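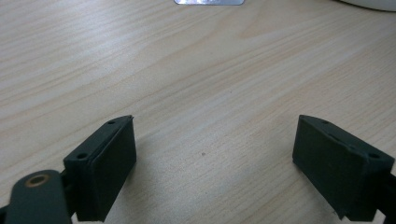

*Fig. 1. Light wooden tabletop with a pair of dark green gripper jaws.*

## 4. Joining a guild and setting up your first expedition

Before you start this section, your character must have finished the harbour quest and you must be logged in on the Remiston server. If you made your account on Clallgate, you can still read along, but the guild menu has a different colour there and the buttons are in another order.

### 4.1 Finding a guild

1. Open the main menu and choose **Community**, then **Guilds**.
2. Set the language filter. If you leave it on "Any", the list becomes very long (on my last check it showed 839 guilds).
3. Tick **Accepting members**. Guilds without this mark do not receive your request, and the game gives no message about it.
4. Press the name of a guild to read its notice board. Look at the usual playing hours, which are shown in server time.
5. Press **Send request**. You can have 2 open requests at the same moment.

**Note:** A request stays open until an officer answers it or you cancel it. To cancel, go back to **Guilds** and choose **My requests**.

### 4.2 Preparing your character

The first expedition that is worth doing with a guild is the Fedomden mines. The gate opens at level 55, and your equipment score must be 807 or higher. Both numbers are on the character page, under your portrait.

1. Repair everything at the smith. Repairs are not possible inside the mines.
2. Put your healing items in the quick bar. Items in the backpack can be used only between rooms.
3. Empty at least one row of your backpack. When it is full, the loot goes to the next player in the party order.
4. Visit the innkeeper and set your return point to the Fedomden camp.

**Caution:** Do not sell your harbour lantern! It looks like an old quest item with no value, but the second room of the mines is dark and the party needs one lantern for each two players. To get a new one you have to repeat the whole lighthouse chain.

### 4.3 Creating the party

Only one person does these steps. The others wait for the invitation.

1. In the guild window, choose **Expeditions** and then **New party**.
2. Select the Fedomden mines and the difficulty. For a first try, please take **Standard**.
3. Invite the members. Their names turn white when they accept.
4. Give each member a role: guard, healer or striker. The game lets you start without a healer -- it will not warn you.
5. Set the loot rule. **Turn by turn** is the easiest for new groups. The rule is locked after the first door opens.
6. Press **Ready check**. When all the marks are green, press **Enter**.

If a member does not get the invitation, ask this person to look in **Settings > Privacy**. The option "Invitations from friends only" is on by default for new accounts, and guild members are not counted as friends.

### 4.4 Voice and text chat

The built-in voice chat starts when the party enters. To change the microphone, open **Settings > Sound > Voice** before you go in, as the menu is grey during a fight. Party text is written with /p and guild text with /g. Please check which one is active before you write the solution of a puzzle. Other groups in the guild maybe want to find it by themselves.

### 4.5 If the connection is lost

1. Start the game again and choose the same character.
2. Press **Rejoin** in the yellow bar at the top. Do not press **Leave**, even if the bar seems frozen.
3. Wait at the door of the current room. You cannot enter while the others are fighting, but you keep your share of the loot.

**Note:** With the Lecomte interface add-on, the yellow bar is sometimes hidden behind the map. Move the map to the left side or turn the add-on off -- your saved layout will not be lost.

Section 4 was revised by Bo-ram Kang, Sep 15, 2024. The loot tables are in section 5.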